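Grip fault halts cloth-handling cell at Serley

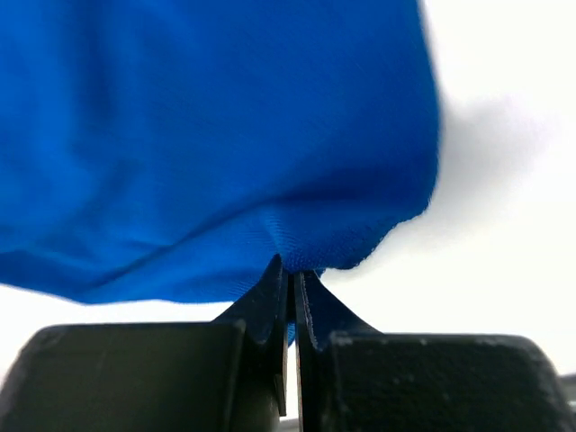 Serley has taken one of its cloth-handling robots out of service after the gripper failed to release on command during a shift in August. The arm moved to its next pick position with the fabric still held and pulled a folding guide off its mount. There were no injuries.

The controller logged the fault at cycle 883. According to maintenance lead Rozália Kolář, the finger position sensor reported "open" while the fingers were still closed on the cloth. The software checked only that signal before allowing the arm to move. Motor current, which would have shown the grip was still loaded, was recorded but not used.

Loose fibers were found in the finger linkage when the gripper was stripped down. Kolář said it is not yet clear whether they caused the false reading.

Hiebert, which supplied the control software, has issued a patch that compares both signals and stops the arm if they disagree. The cell will run 2,000 test cycles at reduced speed before it goes back to production. Linkage cleaning has been moved to every 8 hours of operation.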